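Washing plush play fruit?
Annapurna Shenoy
My toddler's soft fruits live on the kitchen table with our cereal boxes and get sticky every single day. Can the felt leaf on the apple survive the washing machine?

Satora
Mine went in a pillowcase, cold and gentle, 26 minutes, and came out lovely! I dried them flat on a towel – no dryer, please – and it took ages, but they kept their shape.
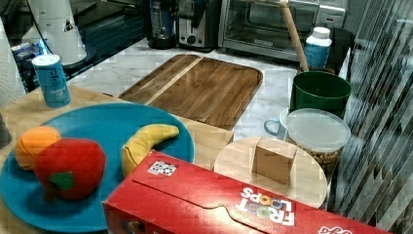

Oh, and do give the leaf a little tug first, and put in a stitch if it feels weak. Ours came off in January and I was finding green fluff for weeks.

Zindinel
just wipe them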